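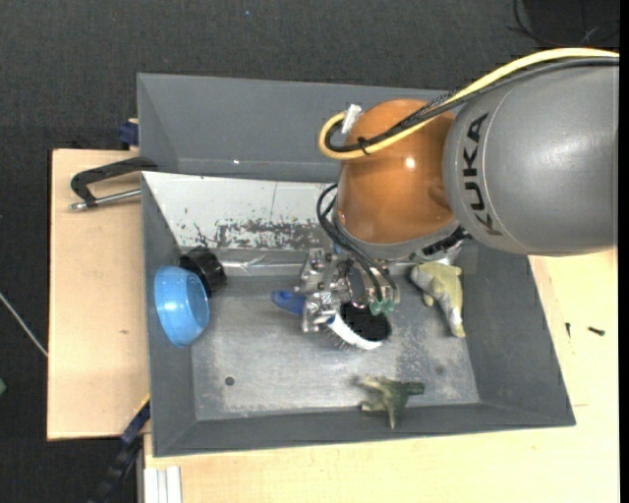
How do you get a student team to agree on what counts as a pick? We wrote the rule down before anyone touched the code: the object has to leave the bin and stay in the gripper until the arm reaches the drop spot.

Figure 3. Bin picking with the KUKA arm. The objects include a blue bowl, a brush and a rubber glove.

3.2 What the students did

I ran the project course with Ilona Lakatos, and we had 12 students split into 4 teams. Each team got the arm for an afternoon at a time and could put whatever they liked in the bin, so of course they went for the awkward stuff (I would have too!). The glove was Vesela Kelmendi's pick and it became everybody's favorite problem. A crumpled glove has no obvious top, and her team spent most of January arguing over where to grab one.

We logged 257 tries in all. Guido Sala's team wrote their notes by hand at first, then gave up and built a little logging page they called Flaritz, and by the next week the other teams were using it too. I really liked that, and I've kept it for the new class.

Things near the walls gave us the most trouble, with the fingers wanting to go where the metal was. Dušan Kadrić fixed part of this by tilting the wrist before the arm went down, and we come back to his numbers in Section 4.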